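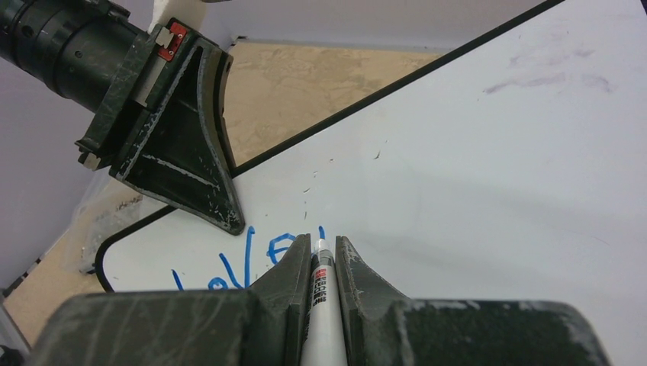 Why does whiteboard pen rub off when ordinary felt pen won't?
It's all down to a slippery ingredient in the ink that stops the colour sticking to the shiny board.

I love this one! Try writing a word that reads the same backwards, like "level", in big blue letters. The runny part of the ink dries into the air and leaves the colour sitting on top - a bit like dust on a shelf. One wipe and it's gone. Paper is full of tiny gaps, so the colour sinks in there and stays put. My friend Rakiya tried it on her homework. Oh dear!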